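Sorting building bricks by colour, a thread. I have strong opinions and a table to put them on. 1/

Background for the new followers: I run the brick end of a small toy library. Sets come in mixed, go out mixed, and come back worse. Hongjun Dong does the board games and has never once had to sort anything smaller than a meeple.

The usual advice is to sort by part and never by colour. The argument is that your eye finds a red brick in a pile of grey very quickly, and finds a two-by-three in a pile of red very slowly. I agree with this for anyone who builds from instructions.

Our borrowers don't build from instructions. They're four to seven years old and they ask for "the blue ones". So colour first, then part, and the part stage only happens for the colours with enough volume to justify it.

Volume threshold: 50 pieces of one colour in one tub. Under that, leave them together. Digging through 50 bricks takes less time than opening a second lid.

Bins. I've been through 3 types.

Type one was the Hilleck drawer cabinet. Small drawers, neat labels, lovely on a wall. Drawers come all the way out if you pull with any enthusiasm. A child has enthusiasm. Retired in January.

Type two was lidded tubs from Urkero. Good seal, good stack, no view of the contents. Everyone opens every tub to find out what's in it, and then the lids live somewhere else. Kept for long-term storage only.

Type three is the open-topped bin with a lowered front lip. You can see in without lifting it and you can get a hand in at a low angle. It also tells you at a glance when something is in the wrong place, provided the bin matches the brick.

On matching: bin colour should be the label. Blue bin for blue, green for green, red for red. No text, no stickers, no legend on the wall. A three-year-old can file correctly and so can a tired adult at 5 pm.

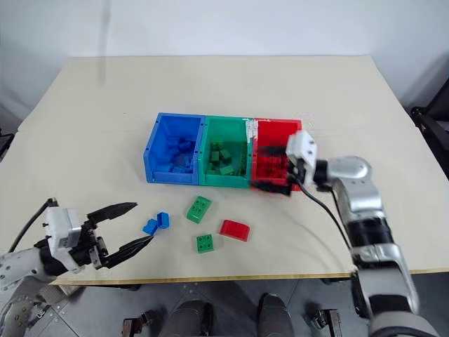 Blue, green, red, with a few loose ones in front.

Order of the bins matters less than keeping the order. Pick one and leave it. Mine is blue, green, red from the left, for no reason I can defend. Yuxi Deng rearranged them once and my error rate went up for the rest of the afternoon.

Push the bins together. A gap between two bins is a third bin, and it holds exactly the pieces you'll be looking for later. If they drift, tape the join. White tape is fine. Replace it when it starts collecting fluff.

Table surface: pale, plain, and smooth enough to sweep a hand across. Cream is good. Dark bricks show up, bright bricks show up, and only white and transparent parts get lost. We do clear parts separately on a dark tea towel for that reason.

Do not sort on carpet. I shouldn't have to write this one down, but I've seen the carpet.

Method, for those who asked:

Tip out a small heap, no more than two handfuls. Spread it to one layer. Pull the dominant colour first, whatever it is, and bin it. Then the next. The leftovers go to the side and get merged with the next heap.

People always want to tip out the whole crate. The crate here holds 2000 when full and I have timed both approaches. Small heaps win every time, mainly because you aren't moving the same brick six times to see what's under it.

Last pieces go one at a time, by hand, straight to the bin. This is also where you catch the odd shapes. Curved bricks in particular don't sit with anything. A curved red brick is a red brick until the part sort, at which point it becomes a problem for whoever is doing the part sort.

Part sort, brief version. I use four groups per colour:
standard bricks
small square ones and anything tiny
curves and slopes
everything else

You can subdivide "everything else" if you like. I did it for a while and ended up with 16 categories, several of which held one item. I've gone back to four.

Fill level. Keep each bin below the front lip. Once the heap is over the lip it sheds bricks each time someone reaches in, and you're sorting the table again. If a bin is full, the surplus goes to an Urkero tub of the same colour under the bench.

The back of a deep bin is in shadow under most overhead lights, and this is worse in red than in the others. I can't tell a dark red from a brown at the back of the red bin. Tip it forward and check before you declare it done – a misfiled brown can sit in there for months.

Colours that cause arguments: lime and green, dark blue and black, tan and "it was white once". Our rule is that lime goes in green until there's enough of it to leave. Dark blue gets held up to the window. Yellowed white is still white.

Washing comes before sorting. Mesh bag, lukewarm water, a bit of dish soap, dry flat on a towel overnight. Anything with a sticker or a battery stays out. Sort them damp and you'll have water sitting in the bottom of the bins.

Off-brand bricks: we get a lot of Bolo in the donations. It clips to the rest well enough but the clutch is looser and the green is slightly off. I leave it mixed. Xiao, who borrows more than anyone, can pick it by feel and hands it back to me without comment.

Q from the replies: how long does it take. For a mixed crate, one evening for colour and a second for part. Two people is faster if you split by colour. Splitting by heap means you both keep reaching for the same bin.

Q from the replies: where did you get the bins. Discount shop, kitchen aisle. I've been back since and they only had yellow.

Bought the yellow.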